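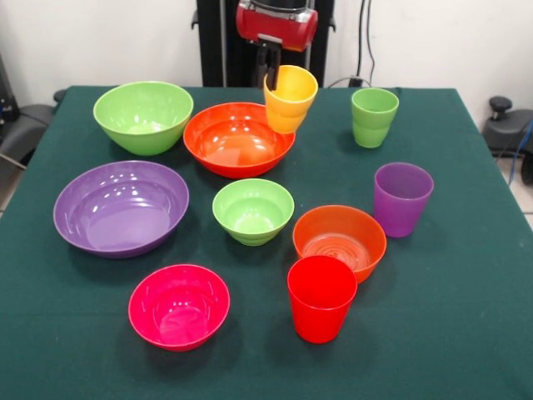

Gülizar Tokgöz has ten minutes, maybe less. Phone face down, coffee going cold. She wrote the table rules at Bilgin and gets asked about them a lot.

Rule one is boring, she says. "Write down the start layout. Every piece. If you can't put it back the same way you can't compare two runs."

And the cups? "Grip at the rim, from above. Slow lift. Everybody wants to go fast in week one."

The sheet had 70 rules in April. Way too many. People skimmed it, or didnt open it. Now it's 3 pages, big type, taped up by the door. Stop button first. Then reach limits, then what counts as a failed pick. A drop is a fail. So is a nudge that moves the neighbor, and that one still starts arguments.

"If a person had to help, it's a fail," she says. "Log it. Don't fix it and keep going."

They've logged 662 runs under the new sheet, all with the same tableware.

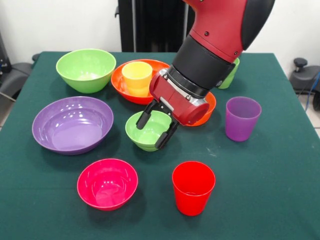 Darcy Hoani disagrees on the nudges, and said by phone that a neighbor shifting a little should get its own column, becuase lumping it in with drops hides what the arm is good at.

Tokgöz has heard it. "Fine, a column. But it's still not a pass."

Next revision goes to Stetholm for comments. Then she has to run.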